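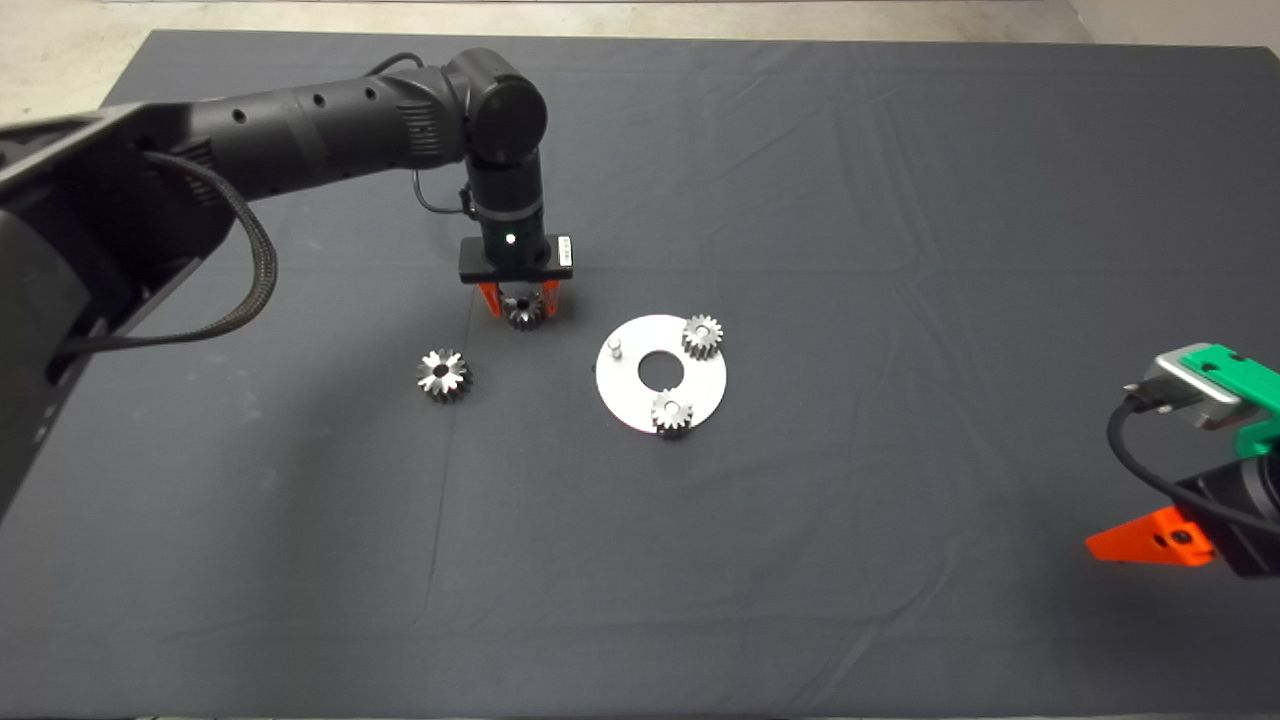
Gear and Plate Assembly Set, laid out on the charcoal work cloth

Gear and Plate Assembly Set
Pesivside Technical Teaching Equipment
Loan category: Bench equipment, small parts

Overview

The Gear and Plate Assembly Set is a bench exercise in the placement and meshing of small spur gears. It is held by the Pesivside equipment library and is available to enrolled students, teaching staff and approved external organisations. The set is used principally in the first-year unit on mechanical assembly and in the short course on fits and tolerances coordinated by Mirta Aravena.

The exercise is based on a round white plate with a large central opening. Gears are placed towards the rim, leaving the opening clear. Borrowers are expected to seat each gear squarely before proceeding to the next and to check that neighbouring teeth engage without force.

Intended use

The set is suitable for supervised practice in locating small parts on a pin, for timed assembly exercises and for introductory work on inspection and gauging. It is a teaching article and is not rated for continuous running or for the transmission of load. Under no circumstances should it be coupled to a motor.

Exercise sheets are supplied with each loan. Sheet 2 deals with the order of assembly and should be completed before Sheet 6, which introduces backlash. Staff who wish to vary the order are asked to consult Rongrong Zheng, who maintains the sheets and the accompanying marking guide.

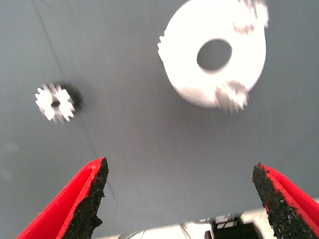
Plate with three gears at the rim and one gear set apart

Work surface

The set should be used on a level table of standard bench height. Either a bare matte surface or a dark cloth is acceptable. A cloth is recommended for beginners' groups, as a dropped gear is less likely to roll or to mark its teeth. Cloths may be borrowed under the same booking and must be shaken out before they are returned.

Strong overhead lighting produces considerable glare on the white plate. Where the lamps can be dimmed or angled, this should be done before the session commences.

Care and handling

Gears are to be handled by the rim or the bore with clean, dry hands. Teeth should be wiped with a lint-free cloth at the end of each session. Lubricant is not required and must not be applied, as residue discolours the plate and is difficult to remove from the bores.

Gears awaiting placement should lie flat on their sides, well clear of the plate. They must not be stacked. A gear that does not seat under light finger pressure should be lifted off, inspected for burrs and tried again. Filing, reaming or any other alteration by borrowers is prohibited.

Loan conditions

The standard loan period is 13 days and may be renewed once, provided that no other booking is pending. External organisations are required to lodge a deposit of $50 for each set, refundable on satisfactory inspection. Loans to the Henríquez workshop are arranged directly with Pascual Rivadeneira and do not require a deposit.

Sets are checked at the service counter on issue and again on return. Missing or damaged parts must be reported at the time of return and will be charged at replacement cost. Substitute gears from the Prurkell range are not compatible with this plate and will not be accepted.

Bookings and enquiries

Bookings are made through the Wistetti catalogue. Enquiries concerning availability should be directed to Renato Godoy at the equipment library. Enquiries concerning repairs and spare parts should be directed to Ulises Alarcón.

The service counter is closed for stocktaking each May. Sets on loan during that period remain the responsibility of the borrower until the counter reopens.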